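The Water at Gernness

Melur had paid 500 for the bottle, and she put it in the middle of the table as if it might bless the bread.

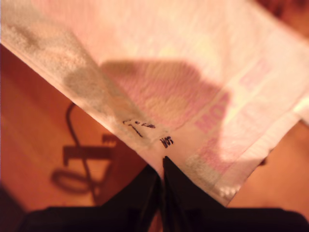 "From the spring itself," she said. "A man of 98 drinks it every morning."

"Did you meet him?" asked Demyd.

"I met his nephew."

"And how old's the nephew?"

"Sixty. He looked it, I suppose."

Demyd held the bottle up to the window. Water, as far as he could tell. The label said Fulent, with a drawing of a mountain, and he'd been to Gernness in April and there wasn't a mountain for miles. There was a car park and a shop.

"Your knee still hurts," she said.

"My knee hurts because I fell off a ladder."

"The nephew said two glasses."

"I bet he did. How many bottles is that a month?"

She didn't answer. She had got the good glasses down, the ones from her mother, and was pouring very slowly so as not to waste any. He thought of several more things to say about the nephew. Then he drank his glass. It tasted a bit of pennies.

"Well?" said Melur.

"Give it a minute," he said, and rubbed his knee under the table where she couldn't see.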